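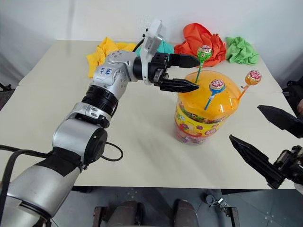 Left arm at the candy jar, lollipop task, head camera view

Ticket: wrist stream and head stream do not agree in saved episodes
Project: Lellach
Opened by: Young-sook Heo
Opened: 7th October
Status: open, waiting for Grernard support

Problem
We record lollipop picking with two arms for the Lellach set. After the update of the Obi recorder, the wrist video in some episodes runs later than the head video. In the head view the fingers are already around the stick, but in the wrist view they are still coming down. I checked the full batch of 23 episodes and found the delay in 7 of them. Joint values follow the head camera correctly.

What I tried
Restarted the recorder before each episode. No change.
Changed the USB cable of the left wrist camera. No change.
Moved both wrist cameras to separate ports on the Firnidell box. The delay became smaller, but it did not go away.
Lowered the wrist frame rate by half. The next episodes were good, but the training config does not accept this rate.

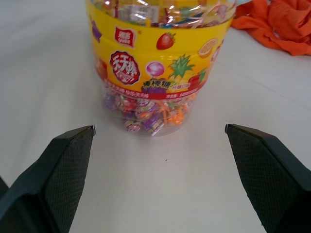

For the approach part of the task the delay is not so harmful, as the arm moves slowly and the tub stands still. The grasp is the difficult moment. If the policy learns from late wrist frames, I am afraid it will close the fingers too early.

Questions for support
Does Obi write the time when the frame is captured, or the time when it arrives at the box? Can we correct the saved episodes, or must we record them again?

I marked the bad episodes as "hold" and did not delete them. Logs are attached.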